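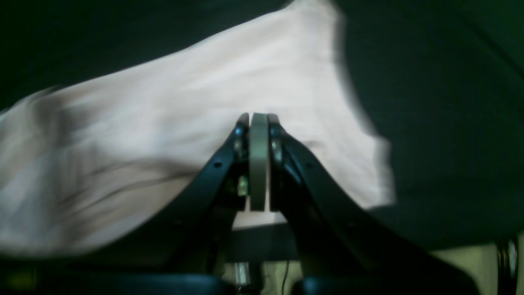 2nd April — dye room, bench 2

Madder on cotton, continued. Aim is still to find out why the Ivau mordant gives a browner shade than the old stock at the same weight of fiber.

Scoured four swatches in soda ash, 30 minutes at a low simmer, then two rinses. Rinse water from the second pot stayed faintly yellow, so that pot got a third rinse. Labeled A to D with laundry thread, one knot for A, two for B, and so on. Ink tags came off last time.

A and B: old alum acetate. C and D: Ivau. All four soaked overnight, line dried, then dunged in chalk and wheat bran at 40... crossed out, the probe was reading low. Checked it against the Hendricks thermometer and it was off by four degrees. Corrected bath temperature was 44 °C. Gervásio has the same model of probe in the wool room and should check his.

Dye bath: ground madder from the Skekora sack, tap water, no added chalk for A and C, a pinch for B and D. Raised slowly, held at 73 °C. Went over once, to 77, while I was on the phone with Catarina about the shipping crates. All four swatches were in the pot at the time, so the comparison stands, but the browns may be pushed a little.

Results after rinsing and drying:

- A: brick, slightly flat
- B: clear red, best of the set
- C: brown-orange, uneven at one corner
- D: closer to B than expected, still duller

Chalk makes more difference than the mordant does. Iron in the Ivau batch is possible. Kaiwen has test strips and will run one on the dry powder and one on the tap water — the pipes in this half of the building were changed in August and we never rechecked the water.

Wash test not started. Swatches are cut in half, one half of each in the flat drawer, the other halves in the envelope marked "light" for the window.

To do:

- repeat C with distilled water
- order bran
- ask Arnaldo what ratio he used for the Flornireo curtains. His sheet gives the alum but leaves out the chalk
- new probe, or a correction note taped to this one

Exhaust bath saved in the lidded bucket under the sink. Do not pour it out.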